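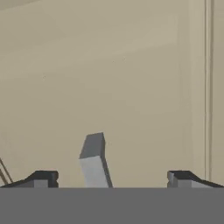

I gave up on a historical novel last August, 300 pages in, and I still feel a little guilty about it. The book was Verer, by Clémence Pons, and the thing that finished me off was the research. There was so much of it! Every time a character sat down to supper I got the price of the salt, the name of the man who taxed the salt, and two paragraphs on the road the salt came in by. I like salt as much as anyone. I wanted to know if the sister was going to open the letter.

My friends who love this kind of book tell me I'm being lazy, and maybe I am. They say the detail is what makes you trust the writer. I'd say I trusted her by page 9. After that I was being shown receipts.

Compare that with Clarska, her first one, which hardly anybody in my book group had heard of. It's set in a river town during a flood year and she must have read every scrap of paper about the place (she spent two winters there, according to the note at the back). But you barely see it. A woman carries her shoes into church and nobody explains why, and you get it anyway - the streets are under water, so of course she does. That one little thing did more for me than the whole salt business.

I have a theory that big prizes do this to people. Clarska was a small book from a small press. Then came Pakari, which won things, and every review praised how much she knew. If 14 reviewers in a row told me my best quality was knowing stuff, I'd start putting more stuff in too. Wouldn't you?

I do think writers should go and look. Go live in the town, talk to the old folks, ride the bus, sit in the archive until they turn the lights off. I've got no patience for a novel set somewhere the author clearly met on a map. I just wish more of them would come home, put the notebooks in a drawer and write the scene from what stuck.

Anyway, a friend has lent me her copy of Verer with a bookmark at the start of part three, where she swears it picks up. I've told her I'll give it one more weekend - and if anyone sits down to supper, I'm skipping to the letter.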